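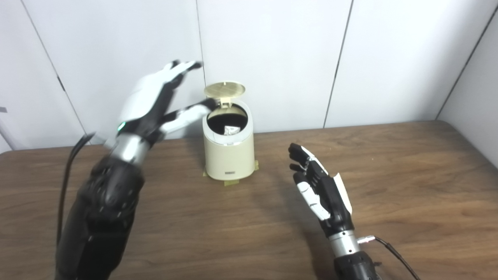 *Left hand at the lid, right hand waiting its turn.*

**Presteck Bench Rules, 3 stars**

It's 93 rules for two-handed tabletop work, and I'd keep maybe half. The one on taping down your props is great: three strips of masking tape and the can stays put. The one on cable slack is good too, if bossy. Then comes a full page on naming your trash can. Ours is Plemden now. The checklist prints fine, but skip the binder, it pinches.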